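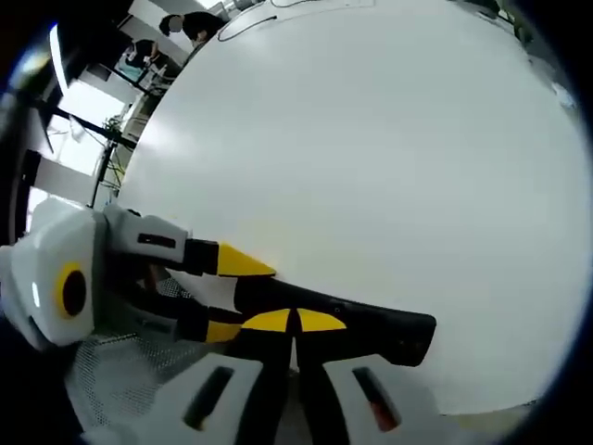
Todent opens its workshop for visitors and shows two-gripper handling of small parts

MOHMAND — Todent, the developer of hand-held gripper tools and handling software, opened the doors of its workshop in August for customers, students and neighbors. More than 40 guests came to see how the company teaches robots to handle everyday objects with two grippers. The open day was organized together with Hostent, which supplies the computing service for the project.

The program started at 10 a.m. with a short welcome by Manon Pelletier, managing director of Todent. After this the guests could move freely between the work tables, put their questions to the engineers and, if they wished, take the tools in their own hands.

"We have given many presentations with slides in the past years, and always the same question came at the end: can we see it?" said Manon Pelletier. "So this time we made almost no slides. The people stood at the table with us, and I think they understood more in ten minutes than in one hour of talking."

Passing an object from one gripper to the other

The main demonstration was dedicated to a task which looks simple for a person and is still difficult for a machine. An object lies across the table, one gripper approaches it from the side, and the second gripper comes from another direction and must find a good place to hold. The fingers should not hit each other, and the object should not turn during the transfer. In the Todent method, a person guides the grippers by hand, and each one records its own view of the work. The recordings are later used for training the control software of a robot.

For the development of one handling task, the team normally collects 2,000 of such recordings. They are made with different starting positions of the object, at different hours of the day, and by different operators. According to Sohail Talpur, who leads the handling group, this variety has a big influence on the result.

"If always the same person does the work in the same way, the software learns this person and not the task," explained Sohail Talpur. "One of our operators is left-handed, and her recordings are very valuable for us. Long and smooth objects are a good test also. They have few places where the fingertips can hold well, and a small mistake in the angle becomes a big one at the other end."

Visitors try the tools

In the afternoon the guests were invited to try the grippers by themselves, in groups of two. Most of them needed several attempts before they could pass a part from one side to the other. Rukhsana Jafri, who teaches mechanical engineering at the Terkitz technical college, attended with her final-year class.

"My students know the theory of gripping forces quite well," she said. "But here they noticed that they cannot feel the object as with their fingers, and they must look much more carefully. We discussed it during the whole way back." The college and Todent have agreed to offer 2 internship places in the coming school year. Students can apply through the college office.

Hostent used the day to present the storage and review service on which the recordings are kept. Delia Lucero, product manager at Hostent, showed how an operator can look through a finished session, mark the attempts which failed, and add a comment for the engineers. The failed attempts are not deleted — they are stored separately and used for checking the software later.

Next steps

Todent plans to continue with tasks where the object has to be turned and put down in a given direction after the transfer. Interested manufacturers can send their own sample parts for a first assessment. The parts should be light enough to lift with one hand and should have no sharp edges. A short description of the wanted movement is helpful, but a drawing is not required.

Because of the good response, the company will hold a second open day at the same workshop. The number of places is limited, and registration in advance is necessary. School groups are kindly asked to name one contact person.

About Todent

Todent develops hand-held gripper tools and training software for robotic handling of small parts. The company has its office and workshop in Mohmand.

Press contact

Shamim Rizvi
Communications, Todent
Interview requests and workshop visits by appointment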